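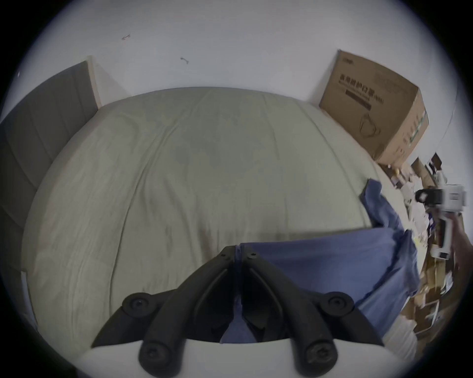 Figure 6.1 A bed with a fitted sheet, and one crumpled blue garment.

Chapter 6
The Bed as a Workbench

I fold everything on the bed. I always have, and when I trained as a housekeeper I was told off for it in my first week, so let me get my defence in early. A bed is wide, it's soft enough that nothing slides off it when you let go, and in most homes it's the biggest flat surface you'll be offered. Kitchen tables have crumbs and post on them. Ironing boards are the wrong shape for anything but a sleeve. Give me a made bed and a heap of clothes and I'm happy (well, happyish, it's still folding).

By now you've worked through sorting in Chapter 4 and drying in Chapter 5, so I'm going to assume your clothes are clean and dry and that you know which ones hang and which ones fold. In this chapter we're going to get them flat, folded and stacked, and we're going to do it in somebody else's bedroom, which brings a few manners into it as well.

What you'll be able to do by the end

Get a fitted sheet ready to work on.
Spread out a crumpled garment without pulling it out of shape.
Fold a shirt and a pair of trousers to a set width.
Leave the room in a state you'd be pleased to come home to.

Before you start you'll want your folding card from the Gevimell kit, a lint roller and clean hands. I mean really clean. Hand cream is lovely stuff and it leaves marks on pale cotton that you only notice once you've got the whole pile in the drawer.

6.1 First, the sheet

You'd think the sheet didn't matter, seeing as you're only putting things on top of it. Try it both ways, though. Put a shirt down on a sheet full of ridges and smooth it with your palm, and you'll feel every ridge come up through the cloth. You end up chasing creases that aren't even in the shirt!

So walk round the bed once and check the corners. On a fitted sheet the usual trouble is one corner riding up, and it's nearly always the one against the wall where you can't be bothered to reach. Reach. Tuck it well under, then come back to the opposite corner and draw the sheet towards you with flat hands. Don't tug at it with your fingertips, as that makes a little fan of pleats of its own. You don't need hotel standard here. Long, shallow creases are fine and you'll never get rid of them all on soft cotton without an iron. What you're after is no lumps.

I like a plain sheet for practice, and a quiet colour if there's a choice. A soft green is very good, because white shirts and dark trousers both show up against it and you can see your edges. Learners at our Preltberg sessions who practised on a big floral print spent half the morning looking for the hem.

6.2 Spreading out

Now the garment. It'll have come to you in a bundle, probably half over the side of the mattress with something bunched up in the middle of it. Leave your hands off the middle for a moment and look for a part you recognise: a collar, a cuff, a waistband. Find one of those and the rest follows.
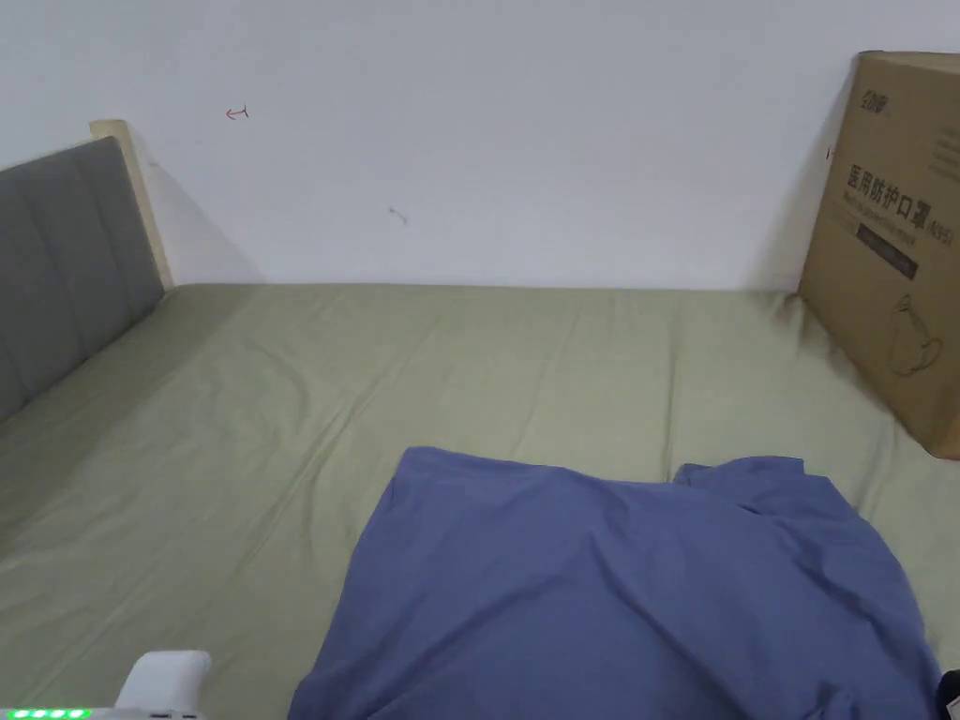
Once you've got your recognisable part, lift from there and let the weight of the cloth do the untangling. A gentle shake, not a crack like a wet towel. Then lower it, bottom edge first, and let it settle away from you. If it's a shirt, the front goes face down for the fold we're using. Trousers go on their side, one leg over the other, seams together.

Smooth from the centre outwards. I was taught this by Zdeňka Jurčo, who ran the linen room at the Kariuki guest house when I was there, and she'd stand behind me muttering "out, out, out" until I stopped pushing all my wrinkles into the armpits. I still hear her. When you've smoothed both sides, straighten the sleeves last, because they'll have moved.

Bring everything in from the edge of the mattress too. A sleeve dangling off the side will slowly pull the rest after it, and it's your back that pays when you're bending down for the third time.

Try it now

Take one shirt and bundle it up properly, as badly as you like. Drop it on the bed, find a part you recognise, and spread it flat. Do this 6 times with the same shirt. Make a note of which part you found first each time, and whether you had to start again. Keep the note, as we'll come back to it in 6.5 when we talk about speed.

6.3 A word about other people's rooms

We tested this chapter at Evau in January 2021, with a group who'd mostly worked in laundries and hardly ever in homes. Their folding was miles better than mine. What caught them out was the bedroom. Where do you put the finished pile? What about the box by the wall, the phone on the pillow, the book left open?

My rule is that you move what's on your working surface and you leave the rest alone. If there's a box on the floor, walk round it. It's there because somebody wants it there, or because they haven't decided yet, and either way it isn't your decision. Anything you do lift off the bed goes back on the same side it came from.

And mind the headboard if it's padded. It's awfully tempting to hang a shirt over the top while you sort out the next one, but fluff from dark clothes clings to upholstery and you'll be there with the lint roller for ages. Keep the waiting pile at the foot end and the finished pile nearest the door, and you'll have clear space in between for the shirt fold, which we'll start on now.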